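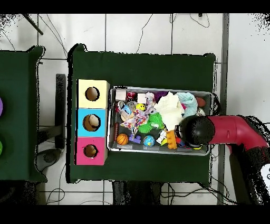 Most of the failures in our bin-clearing work over the past few months have been failures of bookkeeping. The arm closes on something, lifts, and either holds an object or doesn't, and for a long time our training data recorded only that. A single bit per attempt is cheap to collect and easy to plot. It is a poor description of what happens when rigid and soft items are mixed. With the crumpled white cloth lying partly over the purple plush toy, and its lower edge sitting above the green fuzzy ball, a grasp aimed at the toy may return the toy, the cloth, both, or a pinch of fabric that slides out during the lift. Three of those four outcomes were being logged as the same success. The policy learned accordingly: it went for fabric whenever fabric was available, as fabric nearly always gives you something to hold.

This post describes the change we made to the labels, what it did to the results, and where it did not help. The model itself is unchanged from the spring version.

The task

The task is to take objects one at a time from a crowded bin and put each through the hole in one of the boxes standing on the same table. Which box is chosen does not matter for the experiments here. We drop that part of the problem on purpose, as sorting adds a classification error to every number and makes it harder to tell what the grasping is doing. An object counts as cleared when it is inside a box and nothing else has left the bin with it.

That last clause is the awkward one. Two objects leaving together is a fault in a sorting task and an advantage in a clearing task. We treat it as a fault throughout. If you work on clearing alone, discount what follows.

The old labels

The old scheme came from Pella, our in-house baseline. Pella scores candidate grasps from a single depth image, takes the best one, executes it, and reads the gripper opening after the lift. If the fingers have not closed fully, the attempt is a success. This works well for balls and blocks. It has two known faults with cloth. Thin fabric compresses to nearly nothing, so the fingers read as closed when something is in fact held. Thick fabric bunched over a hard object reads as open whatever is inside it. The first fault produces false failures and the second produces false successes, and for a while the two roughly cancelled in the overall rate. I would have found the problem sooner if they hadn't.

The new labels

Jovico, the replacement, keeps the grasp scoring network and changes only what it is trained to predict. Each attempt now gets one of four labels:

- target only
- target with passenger
- passenger only
- nothing

The target is the object under the chosen grasp point in the image taken before the attempt. A passenger is anything else that leaves the bin. The label is assigned from a pair of images of the bin, one before the approach and one after the arm has cleared the view, along with a short clip of the lift. Gripper opening is still logged but takes no part in the label.

We wait up to 800 milliseconds after the lift before the clip ends. Shorter waits missed the slow cases, where a knitted item stretches under its own weight and lets go of whatever it was wrapped around. Longer waits cost cycle time and changed very few labels.

Labelling is done by hand in Kudo, a small annotation tool we wrote for this and which does very little else. It shows the two stills side by side, plays the clip underneath, and takes one key press. We tried to automate the step with image differencing. Differencing works when the pile stays still. When a cloth is pulled, half the pile moves, and the difference image tells you that everything has changed. A learned change detector might do better, though it would need labels of its own to train on, and at our scale it was quicker to press the keys.

The data

We logged 2,198 attempts. Of these, 2,000 went to training and the rest were held out. The split was made by bin filling, so no arrangement of objects appears on both sides. An earlier split, made by attempt, gave noticeably better held-out numbers and was wrong: consecutive attempts on the same pile share nearly all of their pixels.

Bins were refilled by tipping. Objects placed by hand end up too evenly spread and too seldom underneath one another. Fabric was tipped in along with everything else, but some of it tends to finish on top regardless, and that bias is present in all of our data. I have not corrected for it. A real bin of mixed household items probably has it as well.

Results

On the held-out bins, attempts with a passenger fell by 33 per cent relative to Pella. The rate of attempts that returned nothing rose slightly. This is the expected trade: the policy now declines easy grasps on fabric over hard objects, and the ones it prefers are narrower and easier to miss. Cleared objects per hour went up in spite of this, for the dull reason that a missed grasp costs one cycle, while a double pick costs one cycle plus the recovery.

The ordering of picks changed too, without anything in the training that asks for an order. Pella works through a bin by local grasp quality, and the sequence looks arbitrary. Jovico tends to take cloth first when a cloth lies across several things, then the exposed balls, then blocks and flat items. It seems to have learned that a grasp at the free edge of a cloth, away from whatever is under it, has a good chance of coming up as target only. Edge grasps were rare in the old policy and are common in the new one. I did not expect this from a change of label alone, and I would like to see it hold on a second set of fabrics before making much of it.
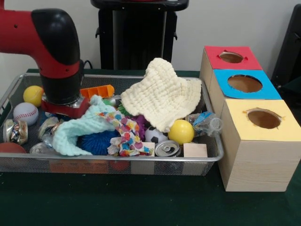
Would it be simpler to train on target-only successes and treat everything else as failure?

It is simpler, and we tried it, but the resulting policy misses more often. Collapsing the other three labels into one throws away the difference between a grasp that found the target along with something else and a grasp that found nothing. The first is usually a good grasp point with a bad approach angle, and a small rotation fixes it. The network can only learn that if the two cases are kept apart. With four labels, the double picks still contribute to the part of the network that finds objects, and count against the grasp only in the final score.

Where it does not help

Crushed and irregular metal. The four labels say nothing about slip, and a dented surface often gives a grasp that looks sound and rotates out during transfer. If this happens above the bin it is labelled as nothing. If it happens further along, the object has already left the bin, and the label says target only. Both labels are correct by the definition and neither is much use. A fifth label for loss in transit is the obvious addition. I held back from it here to keep the comparison with Pella clean.

Spiky rubber items. These catch on knitted fabric, and the passenger comes up attached to the outside of the target. No choice of grasp point avoids it once the two are tangled. A brief shake after the lift separates them fairly often, and also drops things that were held perfectly well. We have not found a setting that pays for itself.

Deep piles. Once the bin is more than a few layers deep, the target under the grasp point is often not the object the fingers reach. The label is then assigned against the wrong intention. Depth at the grasp point is a partial guide to when this has occurred and we log it, but the present model ignores it.

Notes on repeatability

The gripper pads were changed once during collection. Attempts on either side of the change show no difference that I would trust, though I did not plan the collection to test for one. Lighting was left alone throughout. The head camera was recalibrated after every refill, which is probably more than necessary.

The Kudo export format is a plain text table with one row per attempt and paths to the two stills and the clip. If you want to apply the same labels to your own logs, the only firm requirement is a still taken before the approach with nothing in the way. Many older logs lack one, ours included, and there is no good way to recover it from the video after the arm has come into view.

The next round of collection is planned for September, with the fifth label in place and a different set of fabrics. The transfer path will be shortened at the same time, so slip figures from that round should not be compared directly with anything above.

Aug 15, 2024
By Lastitlow
7 min read

Home Notes Methods Archive About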